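Pumport Releases Sima 4, Needle Tracking and Planning Software for Robotic Suturing Research

2024-07-12

GADAU — Pumport today released Sima 4, a new version of its perception and planning software for research groups working on robotic suturing. The update is available now to all current license holders and can be downloaded from the customer portal.

Sima takes video and joint readings from a surgical robot and keeps a running estimate of where the needle, the thread and the instrument jaws are. A planner uses that estimate to propose the next short motion, such as a grasp, a regrasp or a pull. The person at the console can accept the motion, change it or reject it.

The main change in version 4 is how the software handles a needle that is partly hidden. Earlier versions dropped the track when the middle of the needle passed into tissue and had to start over once the tip came out. Sima 4 fits a single curve to whatever parts are still in view, on either side of the tissue, and carries the estimate through the bite. When the fit is poor, the planner holds its proposal and shows the operator which part of the curve it is unsure about.
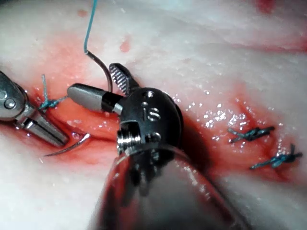 Thread has been the other long-running problem. In a row of interrupted stitches, the cut tails of finished knots are the same color as the working thread and lie close to it. Sima 4 stores each finished knot as a fixed landmark and leaves its tails out of the search for the live strand. Users can turn this off for continuous sutures.

"Most of the support requests we got on version 3 came down to two things, hidden needles and old knots," said Maricica Nistor, head of perception software at Pumport. "We rewrote both parts. The planner itself has changed less than people might expect, and most existing scripts should run as they are."

Also new in this release:

Glare masking. Bright highlights on wet tissue and polished instruments are marked before the edge search runs. The threshold can be set per camera.

Two-instrument planning. Handovers between a driver and a grasper are now planned as one motion, with a shared clearance zone around the jaws.

Log replay. Recorded sessions can be played back through the new tracker and compared with the old output side by side.

The tracker was tuned on a library of almost 3,000 recorded stitches made on bench setups at the company's Gadau lab. A test set of 32 recordings ships with the software so that users can check an installation before connecting it to hardware.

Sima 4 runs on Linux workstations and needs a graphics card with at least 8 GB of memory. It works with Troken, Pumport's motion control layer, and Troken users should update that package first. Logs from version 3 can be converted with the included tool. Version 3 will receive fixes until April and will then be retired.

Sima is sold for research use only. It is not cleared for use on patients.

About Pumport
Pumport develops control and perception software for surgical robotics research. The company is based in Gadau.

Press and license inquiries: Pumport press office, Gadau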